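Office Notes > Robots > Spending the Budget

What I Wish I Had Put on the First Spreadsheet

I have been putting off writing up our robot budget for months, mostly because Shazia Afridi kept finding another line that belonged in it! She does our purchasing, and she has the patience for quotes that I never had.

When we started in February, my sheet had four lines on it: the robot, the hands, shipping and training. I was so pleased with that sheet. Then Shazia asked me what the hands cost to repair, and whether the price from Wornberg covered both or just the one (it was just the one, bless them, in rather small print). A spare set of finger parts came to $1,069 from Wornberg and $1,051 from Opoku, so you'd think that was settled, but Opoku charged separately for the cables and we ended up going with Wornberg after all.

The other thing I left off was furniture. We wanted the robot to do filing, taking binders in and out of an ordinary office cabinet, and I had assumed we'd use whatever was already standing in the aisle. We do, mostly. But Miłosz Lis got out his tape measure and pointed out how much walkway an open cabinet door takes up, and a robot needs room to stand too. I put down $300 for moving cabinets and replacing hinges, and I'd tell anyone planning the same thing to put that line in early – it is small, and it's a nuisance to ask for later.

Please also budget for people's time. Lai-ching Liu gave us whole afternoons, and my first sheet had her down for nothing at all, for which I have apologized with cake.

Filing work at the wooden cabinet:
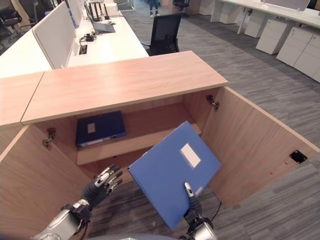
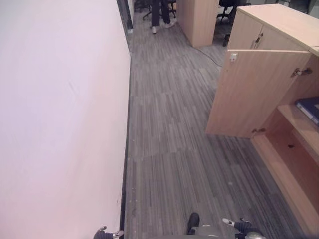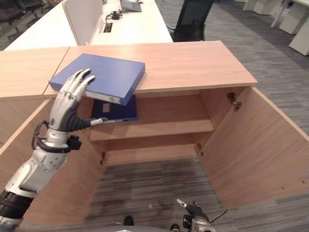

Next Year's List

I'm already collecting items for the next round. More binders, for one thing, in a few different thicknesses. A second set of cables. Shazia wants a proper service contract and has asked Fatia for a price, which hasn't come yet, and Miłosz would like a cabinet with sliding doors so that we can try both kinds. I've left the training line where it was. If you have bought hands for a machine like ours and can tell me how long a set of fingers lasted you, do write – I would love to have a better number than my guess.

Contact | Copyright Office Notes | Back to top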